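Brovari、ワイヤレスキーボード「Kubo」を発売
テンキー付きのフルサイズモデルと省スペースモデルを用意、設定ソフトウェア「Atau」も同時に提供開始

2022年8月15日（月）
株式会社Brovari

パソコン周辺機器の開発と販売を行う株式会社Brovari（ブロヴァリ、以下「当社」）は、ワイヤレスキーボード「Kubo」（クボ）シリーズを本日より発売します。Kuboは、Bluetooth接続と付属USBレシーバーによる2.4GHz帯接続の両方に対応した、パンタグラフ方式の日本語配列キーボードです。テンキー付きのフルサイズモデルと、テンキーを省いた省スペースモデルの2機種を用意しました。当社直販サイト「Plilandale」（プリランデール）のほか、全国の家電量販店およびオンラインストアで取り扱います。

開発の背景

当社は本年6月、Plilandaleの会員を対象に、キーボードの使用状況に関するアンケートを実施し、2,466人から回答を得ました。このうち1,245人が、仕事用のパソコンと私物のパソコンまたはタブレットを同じ机の上で使っていると回答しています。自由記述欄では、接続先を切り替えるたびにペアリングをやり直す手間、打鍵音がオンライン会議のマイクに入ること、電池残量が分からないまま使えなくなることへの不満が目立ちました。

Kuboは、これらの意見をもとに、従来機種の内部構造と無線部分を見直した製品です。キーの配置については、従来機種から買い替えた場合でも違和感が少ないよう、主要なキーの位置と間隔を引き継いでいます。

主な特長

接続先の切り替え
Bluetoothの接続先を複数登録でき、本体上部の専用キーを押すことで切り替えられます。USBレシーバーで接続しているパソコンも切り替え先に含めることができるため、Bluetoothを搭載しないデスクトップパソコンとノートパソコンを併用する環境でもご利用いただけます。選択中の接続先は、専用キーの脇にあるランプで確認できます。

打鍵音の低減
キーの裏側に当たる部分に緩衝材を追加し、キーを戻すときに生じる音を抑えました。スペースキーやEnterキーなどの幅の広いキーには支持部品を追加し、端を押したときのがたつきも小さくしています。キーを押す重さは従来機種と同じです。

電池残量の通知
電池の残量が少なくなると、本体のランプが点滅します。Atauをインストールしたパソコンでは、画面上にも通知を表示します。電源には単4形アルカリ乾電池を使用し、充電式の電池もお使いいただけます。操作がない状態が続くと自動的に省電力状態に入り、いずれかのキーを押すと復帰します。

配列と表示
キー数の多いフルサイズモデルはWindows向けの日本語配列に準拠しています。macOSでお使いの場合に使用するキーの名称は、キーの前面に小さく併記しました。接続先ごとにOSの種類を記憶するため、接続先を切り替えるたびに配列を設定し直す必要はありません。
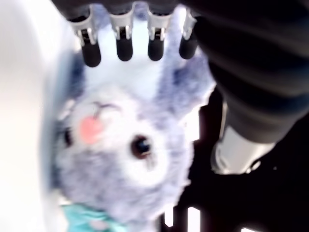
最終更新日：2022年8月

設定ソフトウェア「Atau」について

Atau（アタウ）は、Kuboの各種設定を変更するためのソフトウェアです。Windows 10、Windows 11およびmacOS 11以降に対応し、Plilandaleのサポートページから無償でダウンロードできます。会員登録は必要ありません。

Atauでは次の設定を行えます。
・ファンクションキーへの機能の割り当て
・Caps LockキーとCtrlキーの入れ替え
・Windowsキーなど特定のキーの無効化
・省電力状態に入るまでの時間の変更
・電池残量の表示と通知の設定
・本体ファームウェアの更新

キーの割り当てと入れ替えの設定は、キーボード本体に保存されます。設定後にAtauを終了しても、また別のパソコンに接続しても、同じ割り当てのままご利用いただけます。会社の規定によりソフトウェアをインストールできないパソコンでお使いになる場合は、あらかじめ別のパソコンで設定を済ませてください。

タブレットおよびスマートフォンではAtauを利用できませんが、キーボードとしての基本的な入力は可能です。対応機種の一覧はサポートページに掲載しており、動作確認を終えた機種から順次追加します。発売時点で掲載しているのは103機種です。

従来機種をお使いのお客様へ

Atauは従来機種には対応していません。従来機種用の設定ソフトウェアは引き続き配布し、不具合の修正も継続します。同じパソコンに両方のソフトウェアをインストールすることは可能ですが、従来機種用ソフトウェアの設定内容をAtauに読み込むことはできません。お手数ですが、Atau上で改めて設定してください。

また、従来機種に付属していたUSBレシーバーはKuboでは使用できません。Kubo本体とレシーバーは出荷時に組み合わせを登録しています。レシーバーを紛失した場合は、サポート窓口にて有償で交換用レシーバーをお送りします。登録の手順は交換用レシーバーに同梱の説明書に記載しています。

製品仕様（抜粋）

製品名：Kubo フルサイズモデル／Kubo 省スペースモデル
接続方式：Bluetooth Low Energy、2.4GHz帯無線（付属USBレシーバー使用）
キー方式：パンタグラフ
配列：日本語配列
電源：単4形乾電池
対応OS：Windows 10、Windows 11、macOS 11以降
本体色：ブラック、ライトグレー
付属品：USBレシーバー、動作確認用乾電池、取扱説明書、保証書
保証期間：ご購入日から2年間
価格：オープン価格

・付属の乾電池は動作確認用のため、通常より早く消耗することがあります。
・すべての機器での動作を保証するものではありません。
・無線の到達距離は、周囲の環境や使用する機器により異なります。金属製の机の上では通信が不安定になる場合があります。
・起動直後の設定画面など、OSが立ち上がる前の操作にはUSBレシーバーによる接続をご利用ください。機器によっては操作できない場合があります。

包装と環境への対応

Kuboの個装箱には再生紙を使用し、内部の仕切りも紙製に変更しました。取扱説明書は接続手順と安全上の注意をまとめた冊子のみを同梱し、詳しい説明書はPDF形式でサポートページに掲載します。印刷した詳細説明書が必要なお客様には、サポート窓口へのお申し込みにより郵送します。

法人のお客様への販売について

法人および教育機関のお客様には、複数台をまとめて梱包した法人向けパッケージを用意します。内容は一般向けの製品と同じですが、個装箱を簡略化し、開封と廃棄の手間を減らしています。出荷前にキーの割り当てを指定の内容に設定するサービスも受け付けます。設定内容、台数および納期については、法人営業窓口までご相談ください。

導入前の評価を希望される法人のお客様には、貸出機を用意しています。貸出期間中のAtauの利用にも費用はかかりません。返却時の送料はお客様のご負担となります。

今後の予定

当社は、Kuboシリーズの英語配列モデルの開発を進めています。発売時期と価格は、決まり次第お知らせします。Atauについては、アプリケーションごとにキーの割り当てを自動で切り替える機能を今後の更新で追加する予定です。

会社概要

社名：株式会社Brovari
事業内容：パソコン周辺機器の企画、開発、販売およびサポート
直販サイト：Plilandale

お問い合わせ先

製品に関するお問い合わせ：株式会社Brovari サポート窓口（Plilandale内のお問い合わせフォームをご利用ください）
法人でのご購入に関するお問い合わせ：株式会社Brovari 法人営業窓口
報道関係のお問い合わせ：株式会社Brovari 広報担当

BluetoothはBluetooth SIG, Inc.の登録商標です。WindowsはMicrosoft Corporationの、macOSはApple Inc.の、それぞれ米国およびその他の国における登録商標または商標です。その他、記載されている会社名および製品名は各社の商標または登録商標です。本リリースに記載の内容は発表時点のものであり、予告なく変更することがあります。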